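Writing for Younger Readers
Unit 4: The house before the magic

Reading for this unit: The Nestcombe Stair by Divina Agbayani, chapters 1 to 3, and the first chapter of Erncombe Rising by Florante Catacutan. Bring both to class. The page numbers below are from the paperbacks.

Where we left off

Last time we looked at how soon a fantasy novel for ages nine to twelve needs to show something impossible. We compared openings that do it on the first page with openings that hold it back a chapter or more. Most of you preferred the early version. This unit makes the case for the slower one, or at least for knowing what goes in the gap if you leave one.

The gap in Agbayani's book is one short chapter, 839 words. Nothing magical happens in it. Tala Manalastas comes home from school, looks for something to eat, has an argument with her brother about the radio, and goes upstairs. On the second-to-last line she counts one more stair than there should be. The chapter ends there.

What the chapter does in that space:

It tells us the house is rented and that the family may have to leave. This is done in one line, through a letter on the fridge that Tala doesn't read.
It gives us the brother's habit of humming, which matters in chapter 9.
It fixes the number of stairs. Tala counts them every day, so we believe her when the number is wrong.

Look at how little furniture is described. The kitchen gets four objects. Students often remember it as a long description and are surprised when they go back and check.

Picking the object 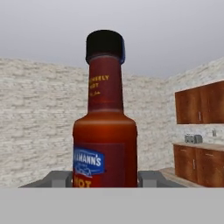

A good household object in a first chapter is one the reader already has at home and one the character can touch. Beginners tend to go for the old key or the locked box, and the reader sees the plot coming. Try something off the kitchen shelf. Take a hot sauce bottle, reddish-brown, long in the neck, with a black screw cap. The yellow lettering runs around the neck, so from the front you get only the tail ends of the words. A child who has sat across from that bottle at every dinner knows the fragments better than the name, and might well have called it by them when she was small. That is a usable detail. It gives you the child's seat at the table and how long the family has been buying the same brand, and it costs you one sentence.

Compare Catacutan's first chapter. His boy, Ruel, has a tin of buttons that belonged to his grandmother. We are told on page 2 that it is special. By page 5 it is glowing. The scene moves fast and many readers like it, but the tin never gets to be a tin.

Rooms and how characters move through them

A room in a children's novel is mostly a route. The reader needs to know where the doors are, what the character has to go past, and what is at the far end. Agbayani almost never gives measurements. She gives the order of things: back door, sink, table, hall, stairs. When the family runs through the same route in the dark in chapter 14, she doesn't have to explain it again.
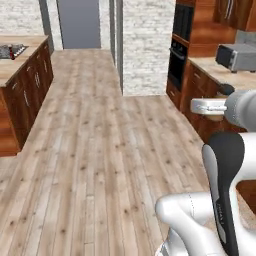

A kitchen laid out as a route: plank floor running between the counter and the lower cabinets, opening out at the back.

Class exercise. Write a character crossing a kitchen from one end to the other. 170 words at most. Name the things passed in order. Use no adjectives of size. Then swap with a partner, who draws the floor plan from your paragraph without asking questions. Where the plan goes wrong, mark the sentence responsible. Usually it is a sentence with "next to" in it.

A note on cupboards and wardrobes

The cupboard as a way into another world is so well known that you can't use it innocently. There are still things to do with it. You can have a character check the cupboard, find it is a cupboard, and be annoyed. Agbayani does this in chapter 3 and it gets a laugh when read aloud. You can also put the way through somewhere else in the same room while everyone watches the cupboard.

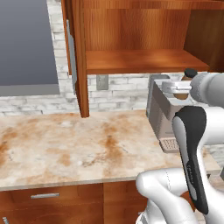

The second of these needs careful timing. If the reader is looking at the wrong thing, the real way through has to have been mentioned already, at least once, in passing. The extra stair works this way. It is mentioned at the end of chapter 1 and then dropped for the whole of chapter 2, which is taken up with the cupboard, the attic hatch and a loose brick. By the time Tala steps on it on page 31, the land of Farkero has been talked about twice as a bedtime story and the reader has half forgotten the stair.

Check the handout from Unit 3 on planting if this is new to you. The rule of thumb given there was two mentions before the payoff. Agbayani gets by with one because the counting is a habit.

Coming back

Portal stories usually return to the first room. The Nestcombe Stair is 194 pages long and Tala is back in the kitchen by page 188. The letter has gone from the fridge. The brother is humming a tune he could only have heard in Farkero — she notices, and he doesn't. Things left on the counter in chapter 1 are still on the counter. Catacutan never returns to Ruel's house at all, and some of you may want to argue in your response that this is the stronger choice.

If you do bring a character home, decide first how much time has passed there. Write the number in your notes, even if it never reaches the page. 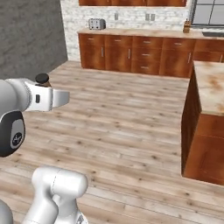 For next time

Write the first chapter of a portal fantasy, up to the moment before the crossing. The draft should contain one object from a kitchen, one route through a room, and one mention of the way through that a reader could miss. Print it double spaced.

Read chapters 4 to 7 of Agbayani. Keep a list of every time Tala compares something in Farkero to something at home. We will use the list for the unit on similes, so please write down the page numbers.

Drafts from the February intake are in the shared folder if you want to see how other people handled the length. Several ran over. The limit is still three pages.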